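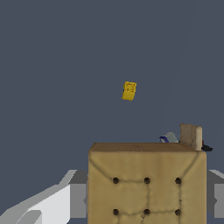 Readers in Dravdale wrote back after our September issue to say that a gripper comparison is only worth reading if both grippers get the same objects in the same order, and that simulation makes this so easy there is no excuse for skipping it. We agree wholeheartedly, and we've been a bit slow about it, so thank you for the push!

For this round we put the Pallier two-finger gripper and the Skilik next to each other in the simulator, with the big tan cushioned box as the main test. It is a wide, puffy-looking thing with rounded edges, and it asks a lot of any pair of fingers – you have to open up nearly all the way just to get around it. Each gripper had 200 tries. The Pallier held on for 139 of them and the Skilik for 100, a wider gap than any of us had guessed over lunch.

Before anyone rushes off to order a Pallier, please remember that we only used 3 friction settings, and that the contact model makes soft things behave rather stiffly. The Skilik also closes more slowly by default, and we left it that way for now (we did argue over it, at some length).

Next month we hope to run the smaller objects with the Watkins controller, which lets us set the closing speed the same for both. If you have a favorite awkward shape you'd like to see in the mix, send us the mesh and we'll try to fit it in.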